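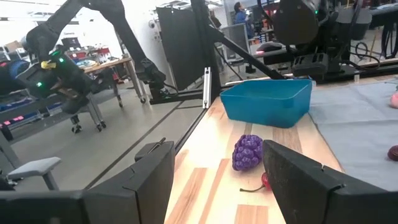

Call for Participants: The Last Winter of the Zovov

Posted 2020-12-03 by Karppinen Documentary

Did you ride the Zovov to school? Did you work the deck, sell coffee in the cabin, miss the late boat and sleep in your truck? Then we would love to hear from you.

We are a small documentary company making a feature-length film about the car ferry between Pruledcombe and Skilgate Landing. The Zovov has one more winter to run before the new bridge opens in May, and we plan to film right through it -- ice, fog, early mornings, the long line of pickups on the ramp, all of it. We have already spent a few weeks on board with the current crew, who have been patient with us and our habit of standing in doorways. Now we want to widen the circle.

The film has no narrator and no experts. Everything in it will come from people who use the boat, work on it, or grew up with its horn going off outside their bedroom window. We like long takes and quiet moments, and we are happy to film you doing something ordinary for an hour if that is what your day on the river looks like. The crossing takes as long as it takes, and we want the film to feel that way too!

Who we are looking for

Regular riders. If you cross most days for work, school, church, dialysis, hockey practice or anything else, we want to ride with you. We would film three or four of your trips between January and the last sailing.

Former crew. Deckhands, engineers, ticket takers, captains, cooks from the days when there was a galley. It doesn't matter if you worked one summer or thirty years. We are especially short on people who remember the old engine, before the refit.

Families on the Skilgate side. The bridge road comes down through the upper pasture and past the grange hall, and a lot is going to change over there. We would like to follow two households through the winter. This is the biggest commitment in the project, so please read the section on time below.

People who can't wait for the bridge. We mean this one. We have heard plenty of love for the ferry and we share it, but some of you have sat on that ramp with a sick kid in the back seat. The film needs you in it.

Teenagers. Anyone 14 or over is welcome with a parent or guardian's written permission. We'd love to find a few kids who will finish this school year riding the bus across the bridge after starting it on the boat.

Also wanted: home movies, tapes and sound

We have gone through the ferry company's logbooks and picked out 49 days we would dearly like to see pictures of, including the big flood, the wedding on the car deck, and the morning the cattle truck was left aboard. The full list is on the table inside the Pruledcombe library, next to the sign-up sheet. Super 8, VHS, camcorder tapes, phone video and cassette recordings are all welcome. So are slides. We will make a digital copy for you at no charge and return the originals by hand. Please don't mail anything that can't be replaced.

What it involves

Everybody starts with a phone call of half an hour or so. If it seems like a good fit on both sides, two of us will come and meet you without a camera. Filming only starts after that.

Riders and former crew should expect three to five half days. The two Skilgate households should expect a visit most weeks until May, usually for an afternoon and sometimes for a meal. We can skip weeks. We will never show up unannounced.

Our film crew is two people, one on camera and one on sound. We wear masks, we film outdoors or on the open deck whenever the weather allows, and for now we will go into homes only if you invite us and feel comfortable with it.

Payment and your rights

We do not pay people to be interviewed. We do cover your fares on filming days, and each of the two Skilgate households will receive a $300 thank-you for the extra electricity, coffee and mud on the floor. If we use your home footage in the finished film, there is a separate license fee, and we will go over that agreement with you line by line.

You can stop at any time during filming. Before the picture is locked, we'll show you every scene you appear in, and if there is something in it that would hurt you or your family, we will talk about it and look for a fix. We can't offer you the final say on the edit, and we would rather tell you that now.

There will be a free screening in Pruledcombe before the film goes anywhere else. We are hoping for the high school gym.

How to get in touch

Fill out a card at the library, at the ticket booth, or at the feed store in Skilgate, and drop it in the blue box. You can also stop either of us on the boat, we are the ones with the fuzzy microphone.

Please tell us:
Your name, and the best phone number and time of day to call
Which side of the river you live on, or used to
What you did or do on the Zovov, in a few sentences
Whether you have footage, photos or recordings, and what kind

No need to write a lot. One card we got last week just said "I painted it twice," and we called that evening.

Household places will be filled by the middle of January. Everything else stays open until the last sailing, and we will keep collecting tapes for the whole of the edit.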